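Textbooks > Craft and Design > Book One > Chapter 5

Chapter 5
Paper, Tape and Scissors: Setting Out a Work Surface

Before you cut a single shape, you get to make the table your own! Cover it with brown kraft paper, pull the sheet flat, and tape down the edges. Then comes the part our classes love best, which is laying the grid. Run strips of colored tape straight across, then straight up and down, until the whole sheet is divided into big squares.

A grid gives every tool an address. Kobina Ackah, who tried out this chapter with his students, heard them calling "scissors, row two!" across the room within minutes, and the name stuck (you'll find it as a game in Activity 6).

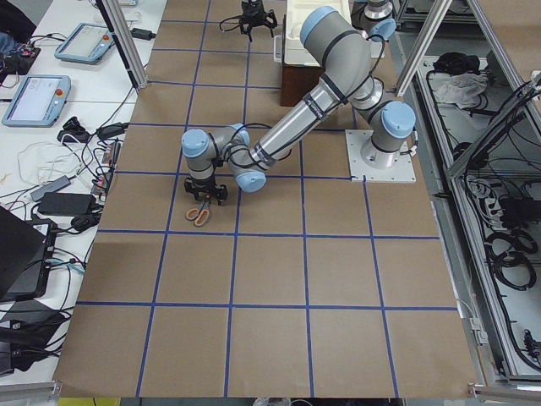
Start with the scissors, then, and choose a square for them near the middle where either hand can reach. Boxes and trays go toward the back. Draw your layout in your notebook as you work, and label each square, even the ones you haven't filled yet. You'll need that drawing for Section 5.2, where we begin measuring.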